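3.2 The board and the tray

I wanted a race game that anyone could pick up in a minute, so we went with a printed track that snakes back and forth across one sheet, beside a round steel tray for the die.

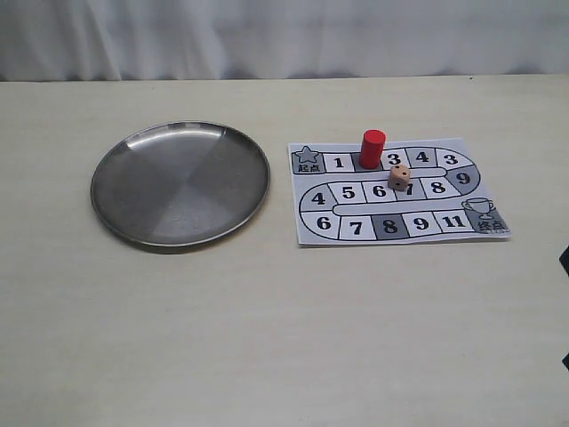 Photo: Ingrid Baptiste

The numbers don't run in order along the top row (there's a 3, a 4, then another 3), and I got quite fond of that! Players have to read the squares as they go - counting on from memory won't do. 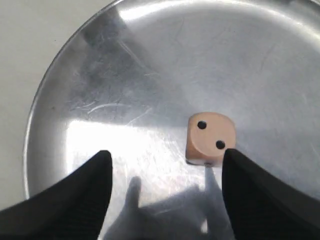 Figure 2. The die on the tray, showing two.

Ezekiel Baptiste and I logged 170 rolls at Whitfield, and my favourite part was how much the raised rim shaped people's throws. 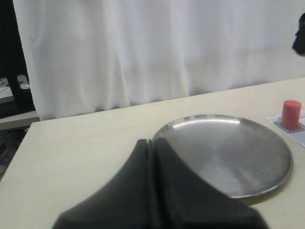 For the pieces we kept to plain shapes in strong colours, and I'd happily do so again in the August round.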